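Home Tickets My requests Knowledge base Log out

Ticket 1792: marks on floral chair cover, Skovham flat 202

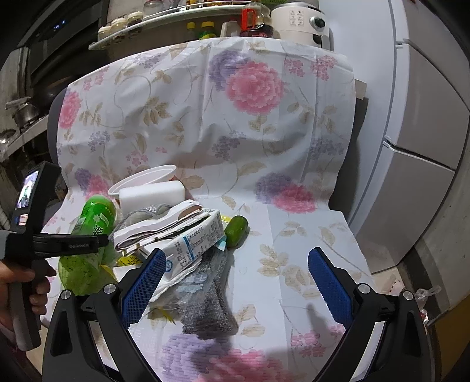 Tenant reports a dull patch on the printed cover of the grey chair, and a tacky feel when you sit down. Cover is a Kisville, white with the big pink flowers, supplied with the flat in January. Tenant had been cleaning on the chair with the things still sitting on it: green bottle, white bowl, white block sponge and the greyish fuzzy cloth. Asked which of these had touched the fabric. Answer: the sponge, on one spot, with liquid from the bottle.

Step 1. Told tenant to stop using the sponge on the print. It is the melamine sort and can take colour off.

Step 2. Cover off, shaken out, rinsed cold in the bath. Tacky feel gone at the second rinse.

Step 3. Washed at 30 on a short cycle, no softener. Dried flat. Tenant says the patch is still there but fainter, you have to look for it.

Step 4. Asked Sesberg for a price on a replacement. They only sell them in packs of 2. Not ordered.

Status: on hold. Tenant is happy to keep the cover and turn it so the patch sits at the back. Reopen if the colour comes off on clothes.

Same cover is in the Ďurica flats, note added there.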